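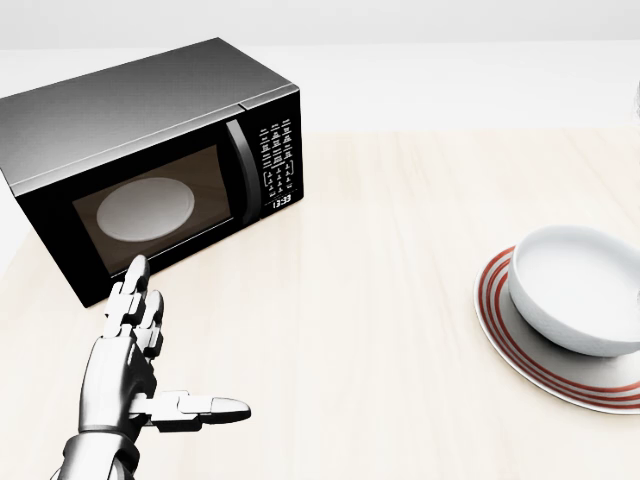 CALLS AND OPPORTUNITIES

Teachers wanted for a study on reading aloud in grades 3 to 5

Posted 6 January 2019

The Hawthorne Reading Project is looking for elementary school teachers who would like to take part in a study about reading aloud to older children. Many teachers stop reading aloud when their students can read well alone. We want to learn what happens in a classroom when the teacher continues with it every day.

The study begins in April and lasts eight weeks. You will read to your class for 15 minutes on each school day, from a book that you and your students choose together. After the reading you write a short note in Undero, our online journal. The note can be only two or three sentences. We do not ask you to test the children, and no student names are collected.

We have places for 80 teachers. In our first study 262 teachers wrote to us, and we were sorry that we could not accept everyone. Together the participants of that study sent 1,848 journal notes, and many of their ideas are used in the present plan.

Who can apply

You teach grade 3, 4 or 5 in a public or private school. You have your own class, or you share one class with a colleague (in this case please apply together). Your principal agrees in writing. Experience with research is not necessary. School librarians who see the same group every day are also welcome.

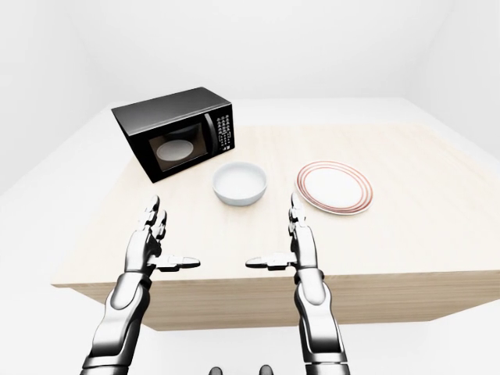

What you receive

Each participant receives a set of six chapter books for the classroom, which you keep after the study, and a certificate for 20 hours of professional learning. Please ask your district if it accepts these hours, as the rules are different from place to place. There are also two evening video meetings, where you can talk with other teachers of your grade. The meetings are recorded for those who cannot attend.

How to apply

Please fill in the form on our Undero page and attach the letter from your principal. In the form we ask for your grade, the number of students, and one book that your class enjoyed this year. You will hear from us within three weeks. If you have a question before you apply, write to Ye-seo Bang, study coordinator, through the contact link on the same page. She answers in English or Korean.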